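The Pitcher

The job was advertised as "kitchen teacher," and I took it because the bus to Laven stopped in front of my house. For twenty years I had washed dishes in other people's hotels. Now a company called Trurnano wanted to pay me so that I would do the same work slowly, with a tool in my hand, while the machine learned from it.

The tool had two black fingers. I closed them with my own hand, and on the first morning my wrist hurt so much that I ate my soup with the left. After a week I stopped thinking about it. I picked up spoons, I picked up eggs, I folded a towel in three. Each task had a number and a name. Mine in that month was number 739, "pitcher, move and pour," and it was the one the machine liked least.

We worked on the second floor of the old Fimirholm furniture shop. In the evening my movements went down to the machine on the first floor, and in the morning somebody put a paper on the door with the result. Cups were good. Towels were good if they were dry. For the pitcher the paper said 56 from 1000, and next to it was a small sad face drawn in pencil.

I did not believe the paper, so I asked to go down and look. The machine came to the table very politely. It opened its fingers, went to the handle and closed them a little too early, as my father used to close his hand on a fly. Then it waited, holding air, and after a time it lifted the air carefully and poured it into a glass.

I laughed, but on the bus I was ashamed of the laugh. Where had it learned this, if I was the teacher? At home I took my own pitcher from the refrigerator and moved it ten times across the kitchen, watching my hand. My hand did many things I had never told anyone. It felt how heavy the water was before it lifted. It turned the handle toward me with one finger first. It knew the handle was only fixed at the top and would bend a little.

The next day I asked for more time with each repetition. I opened the fingers wide, wider than I needed, and came in low along the wood, and I stopped for a breath with the handle between them before I closed.

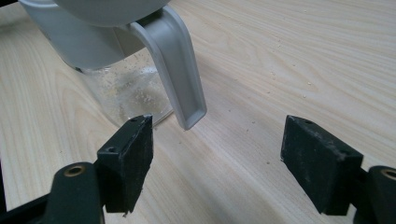 Tefera thought it was a waste. A child of four could carry water, he said, and in all these months he had not seen one machine that he would trust with his mother's kitchen, and even if it learned this pitcher, it would meet another pitcher on the next table and be a child again. And who would wipe the table after? He had been in the shop longer than I had, and he said all this while folding a towel, number 1510, without looking at it.

I told him that I was also a child again with every new kitchen. In my first hotel I broke so many glasses that they gave me only pots.

"But they did not need a thousand of you to teach you pots," said Tefera.

I had no answer for that. I did the pitcher until lunch, and after lunch until the light went yellow. My breath before closing became a habit, so that I noticed it at home also, with the door key, with the salt.

The paper in the morning had no face on it. The number was better, though still not a number you would give your mother. I went down again to look. The machine came to the table, opened its fingers wide and moved in low along the wood. With the handle between them, it stopped.

I waited for it to close. It stood there for the length of one breath – mine, I knew it as you know your own coat on a stranger – and then it took the handle and lifted, and the water went mostly into the glass.

Tefera had come down the stairs behind me with a towel over his shoulder. He looked at the wet place next to the glass for a while. Then he gave me the towel.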